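Workshop notebook, February

Malby build, evening entry

Okay, so the save system is finally behaving, and I want to get this down before I forget how we got here. Short version for anyone skimming: the game was writing the whole island every time the player opened a door. The whole island! Every fence post, every chicken, every half-eaten turnip. On my desktop you don't notice, but on the handheld it stalls long enough that people think the door is broken and press the button again, and then it saves twice.

I put a counter on it this afternoon and walked from the harbor to the mill. 1,553 objects written for one door. I did it again with the chickens turned off and it was still way too many, so I owe the chickens an apology (I blamed them in the last entry, and I'm leaving that in as a lesson to myself).
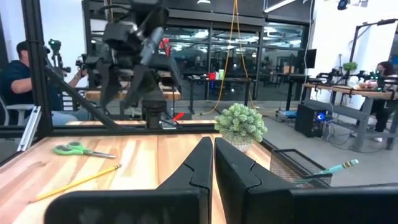

What I changed: each area now keeps a little list of things that have been touched, and only those get written. Doors don't trigger a full save anymore. They just mark the room you left as "needs saving" and the game gets to it when there's a quiet moment. Full saves only happen at beds and at the ferry. I went back and forth on the ferry, but players seem to treat it like a chapter break anyway, and the loading screen hides the wait nicely.

Same walk after the change, 560 objects, and that's total for the whole trip. Still more than I'd like. Most of it is grass, I think, which remembers being stepped on. Do we need it to remember that after a reload? I kind of love that it does. Leaving it for now.

Things to fix before the next build goes out:

1. Old saves from the Grikivwood area load with the bridge missing. You can still walk across the air where it used to be, which made me laugh, but the cart can't.

2. The fishing timer keeps running while the pause menu is open. Pretty sure this one is mine.

3. The map marker for the mill points at the old mill, the one we moved. Easy fix, just have to find where I wrote the position by hand instead of reading it from the area file.

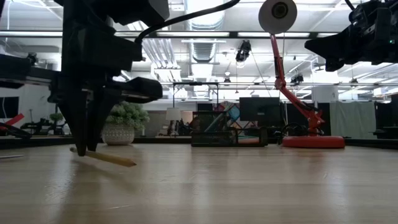

4. Châu's shop resets its stock on every load, so you can buy the good lantern as many times as you like. The list of touched things doesn't know about shops yet. They live in their own file from way back when there was only one of them.

5. Rain sound plays indoors if you save at the bed during a storm. Only in the upstairs room. No idea.

On number 4, I started moving the shops into the area files and then stopped, because the prices are tangled up with the festival calendar and I could feel it turning into a midnight job. Whoever picks it up: start with the seed stall. It only sells 2 things and doesn't care about festivals at all, so you'll know right away if the move worked.
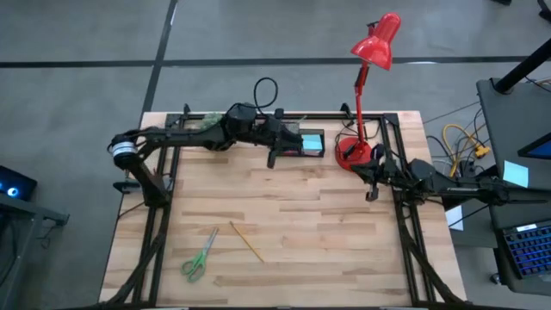
Plekisura Games Club, Code and Tools Group

One more thing while I'm here, on the autosave icon. I had it spinning for as long as the save took, and now the save is so quick that the icon just blinks, and it looks like a glitch. So I've got it staying up for 900 milliseconds no matter what. Feels a bit like cheating, but it reads much better, and I stopped wondering if the thing had worked. Try it and tell me if it bugs you on the smaller screen.

Also the test save with the flooded cellar is in the shared folder now. Please don't overwrite it, it took me forever to get the water to stay put. Next up for me is the bridge, then the fishing timer, then maybe the grass if I'm feeling brave.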